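Public toilets in Staltstead, a short thread. 2 min read

1/ The town had 5 public toilets when I moved here. It has one now, by the bus station, and it shuts at 6pm.

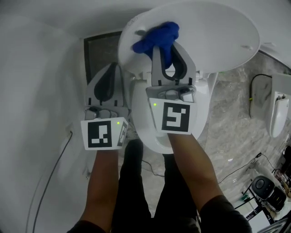 A blue cloth on the underside of the lid.

14 replies · 166 shares

2/ The council says the other four cost too much to keep open. I asked for the figures in March. The block on Wondine Road came to £759 a month, cleaning and water included.

3/ People plan their day by this. My mum won't get the long bus any more — she does her shopping in the village and pays more for it.

4/ Cafes get the overflow. Jaidee on the high street lets anyone use theirs and has a sign in the window saying so. Most places want you to buy something first.

9 replies · 41 shares

5/ The petition to reopen Wondine Road needs 3000 names to get a debate. Paper copies are in the library and at Jaidee.

6/ Drivers and posties have been asking for the same thing for years. If you work outdoors in Staltstead, please add what your job is when you sign.

22 replies · 58 shares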